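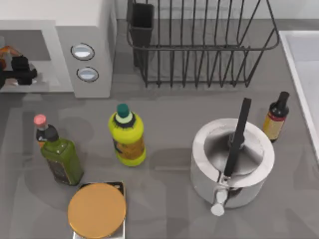 ## 4. Load the kitchen scene

The Fitgate simulator comes with one kitchen counter, already prepared. Please finish Section 3 (license and driver) before you start.

1. Open Fitgate and choose **Scenes > Kitchen > Counter**. The first loading can take up to 62 seconds on a laptop.
2. Check that all the main objects are present: the microwave at the upper left, the dish rack to the right of it, the white sink at the right edge, the white pot and the bottles. The rack must be empty at the start.
3. Find the gripper. In the start position only a part of it is visible at the left edge, by the open compartment of the microwave. Do not move it yet.
4. Set **Max steps** to 2000. With a smaller value the arm may stop in the middle of a task.
5. In the field **Seed**, write 39 if you want to compare your results with the tables in Appendix B. Any other number is also allowed.
6. Press **Run**.

> **Note:** The bottles are free objects and they can fall. The microwave, the rack and the sink are fixed to the counter.

> **Caution:** Do not connect a real Skonder arm while the simulator is running. The two programs use the same port, and the arm can receive commands which were meant for the simulation.

### 4.1 If the scene is not correct

- **Bottles without labels.** The texture package is missing. Install it from the Plelis download page, then load the scene again.
- **No shadows on the counter.** Open **View > Light** and select *Soft*.
- **Error 349.** The scene file is from an older version. Delete the folder `scenes/kitchen` and repeat step 1.

If you want to add your own objects, read Section 6 first. Objects must be saved in meters, and the name of the file cannot contain spaces.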